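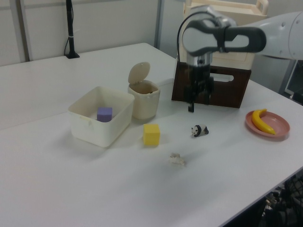
Fig. 4.1 A dark brown wooden box and a cream-colored crate on a white table.

Home | Chapters | Glossary | Log in

Chapter 4: Who Answers for the Bus?
By Sugeng Wattimena, May

I started caring about public contracts at a bus stop in Tambunan (not very scholarly, I know!). The 11 bus had quit running, and I wanted somebody to yell at. City hall sent me to Bultero, the company that ran the route. Bultero sent me right back to city hall.
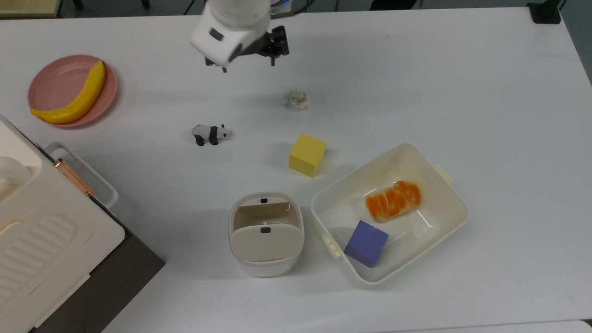 Fig. 4.2 Yellow toy banana on a pink plate, with a toy panda nearby.

So I asked for the contract, all 594 pages of it, and read it over 14 evenings. The fines for missed trips were on page 400, and they were tiny – less than a driver's shift cost! In this chapter we'll read parts of that contract together, then look at how the council in Tilik wrote a tougher one. Keep your own city's bus map handy, you'll need it for the first exercise.

We use cookies to remember your page. Accept | Settings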